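Ulico open day, quick notes

29 Jul 2024

Back late from the Ulico open day, so typing this before I forget it all. Got there just after ten, parking already a mess. 2000 visitors expected acording to the sign at the gate. Badge, paper map, free tote bag. Off we went.

Weaving hall first. Loud! Cottons only on this floor, 483 picks a minute on the newer looms, and you feel it in your teeth. Then the print shed, much quieter. Flat screens, one color at a time. Daichi Shimada took our group round and let people pull a squeegee on scrap cloth. Mine came out crooked. Kept it anyway.

Seconds room next — the part I came for. Bolt ends at 100 a bundle, cash only, line out the door. Skipped it, went up to the bedrooms instead. Small rooms set up like somebody lives in them, beds made, clothes and storage left about. Much better than seeing fabric on a hanger. The floral one was my favorite. Aqua ground, really big flowers, orange and pink and lavender all shouting at once. Should be too much. Would have it at home tomorrow.

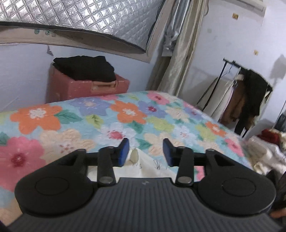
Floral quilt bedroom, upstairs. White printed cloth on the bed, pink-red storage box by the wall.

Asked about the quilt. Current range, washes at 40, comes in two sizes. No price list upstairs, had to go back down to the desk for that, and the desk was at lunch. Still don't know.

Lunch for us too. Vasilakis van in the yard, spinach pie, good, gone in four minutes. Coffee was weak.

Afternoon was suppliers. Proveck had thread, a whole wall of it, 1000 shades on cards. Lost half an hour there. Mendex next door doing zippers and snaps, nice people, not much to look at. Picked up thier sample card for the cushion project.

Left at three. Feet done. Next one is in May, smaller, print shed only I think. Go early, bring cash, and do the upstairs rooms before the seconds line gets going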